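Clona Recalls Its Own Gripper Update After a Pinch Fault, and Here's What I Can Tell You

Dindavholm, 18 May 2021 — I'm Giuliana Grajales, I run the manipulation team at Clona, and I'd much sooner be writing to you about a win. But we shipped a bad update to our Palomino gripper software, and I want you to hear about it from me.

The short version: with version 43 installed, the fingers can keep squeezing after they've been told to stop. It's a small gripper and no one was hurt, but we've pulled the update anyway. If you have it, please don't put your hands near the fingers while the arm is powered!

We look for this kind of trouble with a children's board game, the sort with little flaps and picture cards. Thin plastic, tiny hinges — it's a great way to find out how gentle you really are.
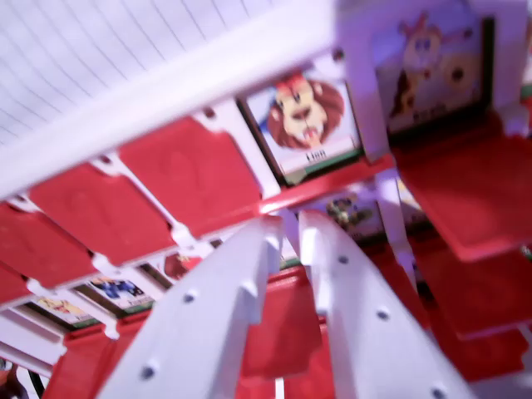

Palomino's fingertips just short of a red ledge on the game, near the lion card.

Jhair Tello on my team found the fault in February and logged it as a worn hinge. I signed off on that, and I was wrong. We went back through 210 runs this month and the stop command had arrived late in five of them. 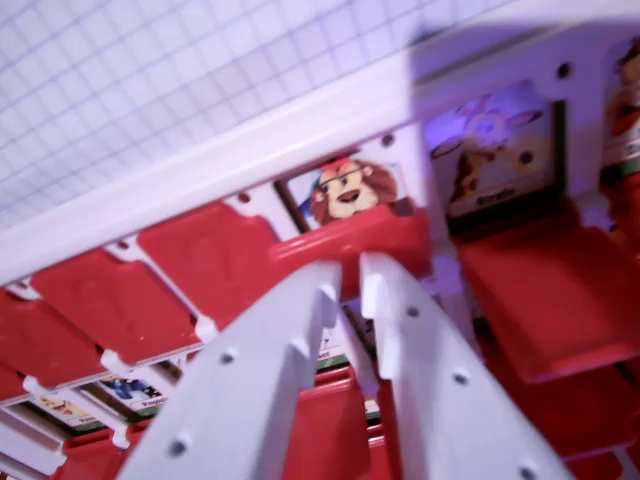 What we're asking customers to do

Go back to version 42 and leave it there. The rollback file is on your account page, and the support line is open on extension 1611 if you get stuck (Orlando Londoño will most likely pick up, and he's very patient). If your gripper has already cracked something, send us the log and we'll replace what it broke.
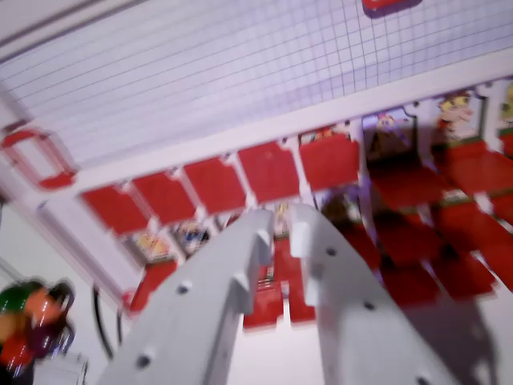
The fix itself is pretty simple: the new build checks finger force on the gripper and doesn't wait for the arm controller to weigh in. Testing it is the slow part. Those red panels sit close together with only white dividers between them, so a finger that closes late has very little room to be wrong in. We're also repeating every run at our Tindia lab, with a different arm and a different crew, before anything goes out.

Press contact: Roxana Nina, Clona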